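Bench notes: grippers, bubble wrap and a lot of plates

Hello again from the back end of the building! A few of you wrote in after the last issue to ask what happened to the gripper comparison we promised, and the short version is that it grew. I thought I'd have it wrapped up in an afternoon. Kaan Ağca, who has built more of these cells than I have, told me to plan for three weeks, and I'm sorry to report that he was right on the nose.

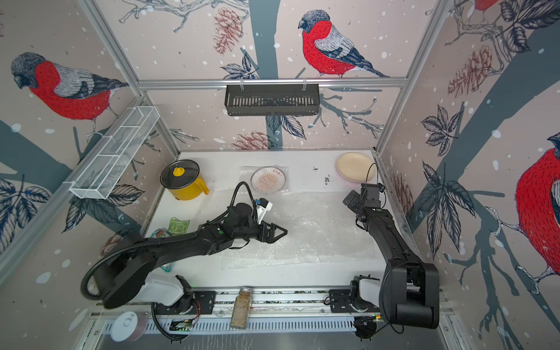
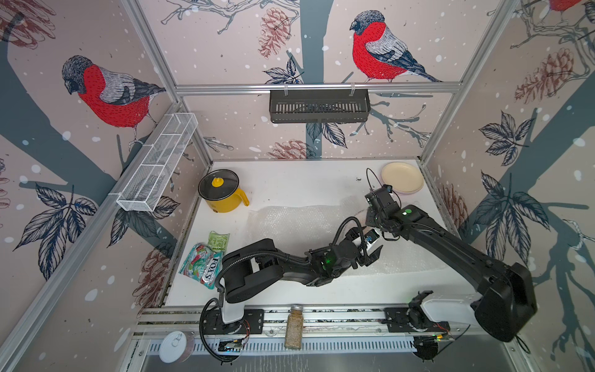 Left arm at the bubble wrap, right arm reaching toward the plates, with the yellow pot and the plates at the back of the table.

So, what are we comparing? Two sets of fingers on the same pair of arms. The first set is the Potitley, which has a stiff, narrow tip and closes fast. The second is the Ravmont, a bit wider and with more give in the pads. Same controller, same wrist cameras, same speed limits. We swap the fingers, run the list, swap back and run it again the next morning. By 24th April we had logged 1271 grasp attempts, and 528 of those were on bubble wrap alone (my idea, and I've been hearing about it ever since).

I'll stand by the bubble wrap, though. It's clear, it shines, it wrinkles a different way each time you touch it, and the depth reading on it is all over the place. The Potitley tips did better than I expected here. They get under an edge and pinch, and if the edge is lifted even a little they usually hold on. The Ravmont pads tend to push the sheet along the table first, and then you get a fold, and then the arm picks up the fold and looks very pleased with itself. Does a fold count? We argued about that over lunch and settled on yes, provided the sheet clears the table for 3 seconds.

Plates went the other way. Wide soft pads are lovely on a rim, and with the stiff tips I was wincing the whole time – they tick against the plate underneath and you can hear it from the hallway. Chukwuemeka Onyeka took over the plate runs when I ran out of patience, and he dropped the closing speed by 15 percent, which helped both sets. I wish we'd started there. We had to throw out a day of earlier runs so the numbers would line up.

Then there's the pot lid. The knob on top is small, and whichever fingers we use, the approach angle matters more than the pads do. Kaan thinks the wrist camera sits too close to see the knob in the last bit of the move, so the arm is working from memory at that point. We have a longer camera bracket on order from Trermont and I'll be trying that before I blame anybody's fingers.

Candy wrappers are still on the list and I've barely begun. They crackle, they slide, and I keep wanting to eat the candy.

If you were at the Heydari meetup you'll have seen my early chart, the one with the orange bars. Please forget it! I had two columns swapped, and the corrected one goes up with the full log in May. In the meantime, if you've run soft pads on thin plastic film and found a good closing force, write and tell me. I'll try any setting that won't pop the bubbles.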